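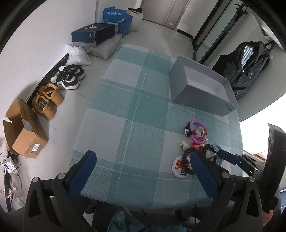
The hand-held gripper over the table, with the keychain pile and the gray box still to be dealt with.

Build the hand before you build the arm

Every few weeks someone writes to ask which robot arm they should buy for a first project at home. My answer has become a little predictable, and I'm going to give it again at length: don't buy an arm yet. Make a gripper you can hold, put a camera on it, and spend a month picking up your own junk.

I mean junk! Rings, charms, badges, little toy figures, the stuff that collects in a drawer. I started out with 8 neat printed cubes, all the same size, and I learned almost nothing from them. A cube is happy to be grabbed from nearly anywhere. A plastic ring with a charm clipped to it has opinions. You come in from the wrong side, the charm swings under a finger, and suddenly you care a great deal about the angle of your wrist. Flat things are worse. A round badge lying face up on cloth taught me more about fingertip shape than a whole winter of reading.

My build is called Akus, after nothing in particular, and it's on its third set of fingers. Printing the parts cost me $75 in filament and failed attempts, and the screws came out of a jar. The pads took longest. My first ones were too hard and small pieces shot out sideways across the room. The second ones were so soft they folded over at the tip. What I use now is rubber, dark blue, cut from a sheet with a utility knife, and I'm fonder of those two strips than of anything else I've made this year.

There is a serious case against all this, and my friends at the Dundham workshop make it loudly every Saturday. They say a hand-held tool lets the human cheat. Your arm does the reaching, your eyes do the planning, and when you finally bolt the gripper onto a motorized arm you find out how much you were covering for it. They're right, and it bit me in March, when I tried Akus on the workshop's shared arm (we call it Boateng) and it missed the same toy over and over.

But look at what I had by then. I had 800 recordings of a person doing the job properly, seen from right above the fingers, on an ordinary patterned tablecloth in an ordinary room with shoes along the wall. I knew which grabs were hard and why. The people who began with the arm had spent those same weeks on mounting plates and power supplies, and some of them still hadn't picked anything up.

I also think it's simply more fun, and fun counts for a lot when the work happens after dinner. You sit down, move a few things into a box, tip them out and go again. An evening's session is 80 grabs if I don't get distracted. When something feels wrong I take out two screws, swap a pad and I'm back at it before the coffee's cold.

So please, leave the arm in the shopping cart for now. Clear part of a table, empty a drawer onto it, and find out what your fingers have been doing all these years. Next on my list is a narrower tip for the badge.

Recent posts
Cutting finger pads without ruining the sheet
Wotinlow: my abandoned two-motor wrist
What Boateng can and can't reach
Tablecloths, glare and other bench problems
Dundham open bench: notes from March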